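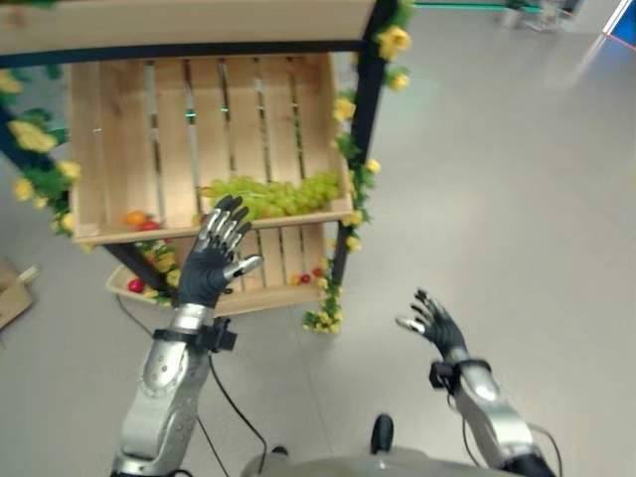

Two-crate stand with yellow garlands on the frame

How to set up a small fruit stand with grapes

I wrote these steps for the Vernside display, where we have one black frame, pale slatted crates and a cart. You need 36 minutes if the fruit is ready.

Step 1. Fix the crates
Tilt both crates forward. Leave free floor in front of the posts, so people can stand and choose. 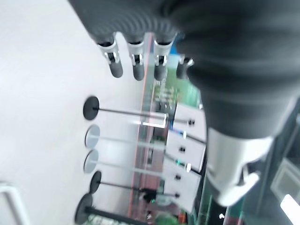
Step 2. Fill one crate on the cart
Put the crate flat on top of the cart. Keep red grapes and green grapes in separate groups – the colors look stronger this way.
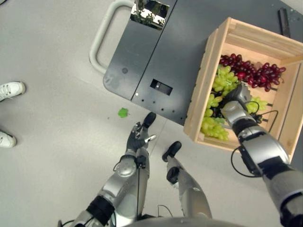

L. Camby
Display editor, Lamura

Take each bunch from below, with the stem between the fingers. Do not press the berries. If a bunch is too big for its place, turn it before you cut it. 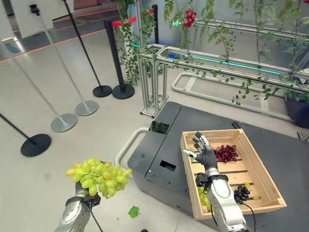
Loose berries go in a small bowl, and leaves from the floor go in the trash. Then bring the bunches to the stand, 3 at most for the upper crate. Tomatoes can sit along the lower one, with space between them.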